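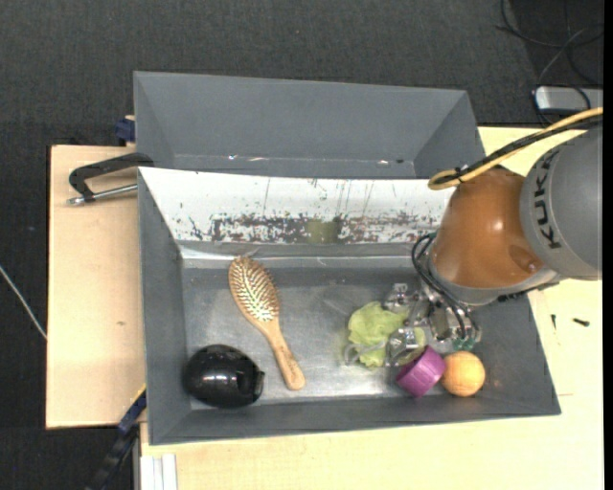 Print this page | E-mail this tip to a friend

Search tips: enter keyword Go

The Catch-All Bin: Does It Save You Any Time?
Posted Aug 2, 2021 by Vilmos Szűcs

Every January the magazines tell us to buy bins. Put a big one by the stairs, they say, drop in whatever doesn't belong, and carry it around the house once a day. I have been hearing this for years and I have my doubts. A bin with a hairbrush, a cup, a piece of lettuce and a round fruit in it hasn't been tidied. It has been postponed.

I tried the method anyway, in our house in Flitstead, for 8 weeks. Some of it I kept.

Two bins, and what goes in them

One bin doesn't work. Food ends up against hair things, and you have to wash both. With two of them, one behind the other on the table, you can sort as you pick up: kitchen in one, everything else in the other. The advice usually calls for four or five with labels. I never met a family that read the labels after the first week.

Wide openings are worth having. Sloping sides are a mixed blessing. The bins stack when they're empty, but the floor is smaller than the top makes you think, and round things roll down into the corners. Measure the floor of the bin before you pay for it.

Gray hides scuffs. It also hides dark objects, so check the corners before you call it empty.

The hairbrush

Pull the hair out first, while the brush is dry. The tail of a comb does it. The special rake tool sold for this does the same job for more money.

For a wooden brush, forget the overnight soak you see recommended everywhere. Water gets into the wood and the finish goes dull or the head cracks. Mix a little mild shampoo in a bowl of lukewarm water, dip only the bristle tips, swish, and rinse the same way. Lay it bristles down on a towel until the next day. I was told baking soda "lifts" the oils. I tried one brush with and one without and could not tell them apart.

Lettuce

Loose lettuce should go straight back to the refrigerator, and if you can't say how long it has been out, throw it away. The ice water trick does perk up a leaf that is only limp. It does nothing for a slimy one, whatever you've read. If it has been sharing a bin with a hairbrush, I'd compost it and not argue.

The paper towel in the bag is one old tip I'll stand behind. Change the towel when it feels damp. My sister-in-law in Tonholm skips the towel and says hers keeps just as long, but she also eats it faster than we do.

Cups

Put a cup in a bin on its side and whatever was left in it is now in the bin. Empty it at the sink first. For tea stains in colored plastic, baking soda on a wet cloth works all right. Bleach is overkill and I've had it fade a cup I liked.

Oranges and other round fruit

They don't need a bin, a net, or the hanging fruit hammock that Prarkora sells. A bowl is fine for a week, the refrigerator for longer. Don't bury them under anything heavy, and look at the underside every few days. One soft spot spreads.

Washing the bin

Once a week, dish soap and a rag, then dry it. Do the corners. Vinegar is supposed to be better, and all I noticed was the smell of vinegar.

So do I use the bins?

Two of them, yes, at the end of the day, and they must be empty before anybody goes to bed. That last rule is the whole method as far as I can see. Without it you own a nice place to lose a hairbrush. If yours are still full on the third night, give the bins away and walk each thing back where it goes.

Print this page | E-mail this tip to a friend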